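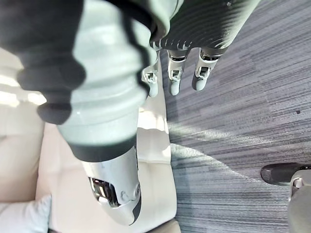

Sat 30 March. I will write a few posts about learning to bake rye bread, because many people asked me after the last one. My starter is called Ibrahim, after the bakery in Ondia where I got it.

2/ My first loaf was a brick. I followed the recipe exactly, but the recipe was made for a warm kitchen and mine is cold in the morning. Now I let the dough stay overnight in the cupboard beside the water heater.

3/ Flour matters more than I believed. I use the dark rye from the mill in Trallus. The bag from the supermarket is ground very fine and the crumb became like glue.

4/ Rye dough is sticky and it will stay sticky. I lost one month adding more flour each time. Please do not do this. Wet your hands, press it in the tin, make the top smooth with a spoon.

5/ Someone asked about caraway. In my family we put it always. My neighbors from Wutell say it is a crime, they put only salt. I make both kinds and we exchange half a loaf.

6/ Baking: very hot oven for the first part, then lower, 44 minutes in total for my small tin. A bigger tin needs longer, I cannot say how much, I have never owned one.

7/ The hardest part is waiting until the next day to cut it. Warm rye sticks to the knife and tastes a little raw. I still cut it too early every second time.

8/ In April I want to try it with boiled potatoes in the dough. If you have a recipe that is not too sweet, please send it to me.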